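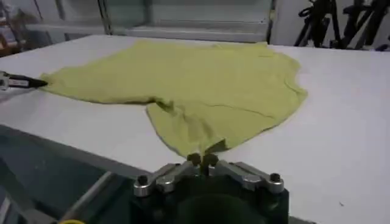 Our laundry got folding arms and now I'm the arms' assistant. Is this normal?

Asked by Ebuka Ojo, 17th February
Filed under: Work and jobs / Machines and automation

I've been folding at Sedlow for 15 years. Uniforms, gym towels, the T-shirts from the swim schools. In August management put in a folding bench from Trondine, and my job title changed from "folder" to "cell attendant," which sounds like I work in a prison.

What I do now is lay a shirt on the white table and stand back. One arm takes a corner, the other takes the hem, and they have a think. If they get it wrong I press the green button, flatten the shirt out and we all start over. I can fold a T-shirt without looking while telling Hina Magsi on the next bench about my weekend. The arms need it quiet, or maybe that's just me being polite.

Same hourly rate. But we used to get a bonus for anything over 902 pieces a shift, and nobody can say whose pieces they are now. My supervisor says the bonus is "under review." It has been under review since spring.

So, two questions. Can they change the job and leave the bonus hanging? And does the work get less boring, or do I need a hobby?

3 answers

Begoña Zabala
Marked helpful by 5 people

Bonus first. Dig out your contract or the letter you got when you started. If the bonus is written there with the number in it, they generally can't let it quietly evaporate, and "under review" doesn't count as an answer. Ask in an email what you're owed for each pay period since the bench went in, and ask for a date. If it was only ever a custom, you have a weaker hand, but years of payslips showing it will help. Take them to your union rep or to an employment advice line. The rules depend on where you live, so don't take my word as law.

Also ask for your new job description on paper. When I was at Qureshi we had sorting machines put in, and three of us were clearing jams, logging faults and training the new starters on a rate meant for pushing trolleys. Once it was all written down in a list it looked a lot like a higher grade, and after some huffing they paid it. You say you "stand back," but you're the one deciding when the fold is wrong. Put that in the list.

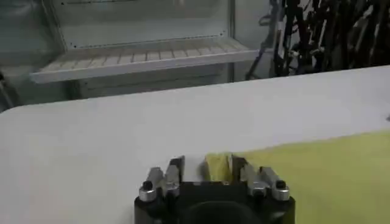
Fulgencio Toledo
Marked helpful by 2 people

On the boredom. I mind two of these benches at Fasasano and I'd say the first few months are the worst. You watch every single shirt as if it's your kid's piano recital. There's a pinch of cloth between the fingers, you're holding your breath, and it's a T-shirt.

After a while you stop watching and start listening, and then you can get other things done. I took over the mending, which I like. My shoulders are better too, I'll give the machines that. What I miss is the talking. Four of us used to stand round one big table, and now we're spread out with a bench each and it's a walk to hear any gossip. We asked to have our breaks lined up at the same time and got it, so ask for that. It costs them nothing.

Practical tip: lay the shirt with the hem toward the front and the sleeves out. Ours makes far fewer messes that way. Could be different on yours. And write down your restarts. I had 210 in one month, and that sheet of paper did more for me in a meeting than any amount of moaning.

Ignacio Villalobos

Just fold them yourself when the boss is at lunch

Comment from Ebuka Ojo: Tried it. The bench logged it as a fault.

Comment from Begoña Zabala: Keep that log!!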